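Support > Ledumix Hand Grippers > Set-up Guide > 4. First session at a sink

4. First session at a sink

The Le Goff brochure that comes in the box says you can start recording within minutes of opening it. Plan on most of a morning. This section was written after using the kit, and where it disagrees with the brochure, follow this section.

4.1 Check each marker cube for play. If it turns under your thumb, tighten it and repeat section 3.

4.2 Put on one gripper at a time, left first.

4.3 Stand square to the basin and pick up a light toy. Leave mugs and bottles for later.

4.4 Keep the cube faces clear of your sleeves. A loose cuff can hide a marker, and the software gives no warning.

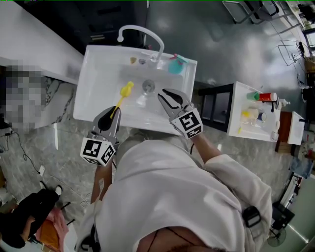 Dadano wrote to us that step 4.4 is too mild: on their kit the left hand dropped out of 351 takes before anyone noticed, and they would like the check moved ahead of everything else. We have left the order alone, but do look at the tracking log after your first ten takes.

4.5 Close the jaws slowly until the toy stops shifting, then lift.

4.6 Hold still for a count of three before you move away from the sink.

NOTE – The box claims the finger pads last 3085 grips. We can't confirm that. Inspect them every 300 and replace any pad with a lifted edge.

CAUTION – The grippers are sold as "splash safe". The data sheet gives no rating to back this up, so keep the housings out of running water.

4.7 Turn the gripper upright and check that the object stays put between the fingers. Thin stems are a fair test of the pads, and a harder one than the foam block supplied by Plivwood.
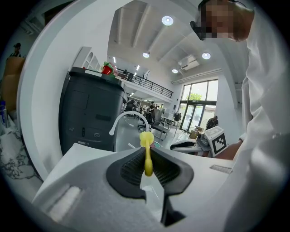 Fig. 4-2. Small yellow object held upright in the finger pad.

4.8 If the object slips, wipe the pad with a dry cloth and try again. Error 498 may show up at this point. The brochure calls it harmless – we would still stop, save the session and restart.

4.9 Go on to section 5 only when both hands show in the log for every take.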